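Can a robot arm do small bench jobs yet, or is it still all demo?

Posted by Konen

We do short runs of printed parts in a unit behind the house. There are 2 of us and most of the day goes on picking parts up, turning them over, checking the holes and putting them in the right tray. A rep from Lasent says their arm will do all that for us and pay for itself by July. The video looks lovely but every part in it is a cube. Has anyone got one of these doing real work?

Evangelista

Had one on trial for 3 weeks. It was fine as long as every part was lying the same way up. Tip a box of mixed bits out in front of it and you'll be standing there all morning helping it. We sent it back. Ask the rep to run YOUR parts, in your building, while you watch, and see how quickly the subject changes.

Eltitent

Depends what you call working. Lifting and moving, yes, if you set everything out neatly first — but then you've done half the job yourself. Turning a part over in the grip to look at the other side is where I'd want proof. You do that with your fingers without thinking, and you feel a rough edge before you see it. I wouldn't pay for a promise that it learns that later.

Shape matters too. A block with a step in it and holes on different faces has to be held one way to see one hole and another way to see the next.

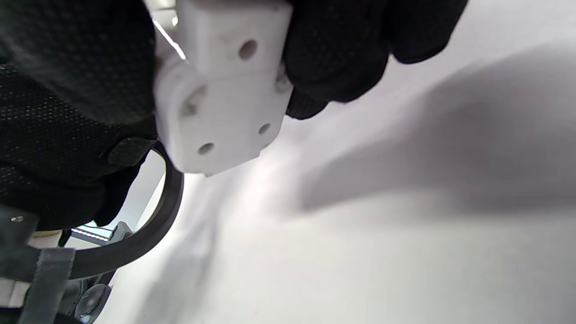
White printed block with a stepped end, held in a gloved hand.

If the rep can show you something like that picked up, turned and put down the right way round for over 5 hours with no one stepping in, I'd be interested. Get it in writing, and ask who pays when it drops one.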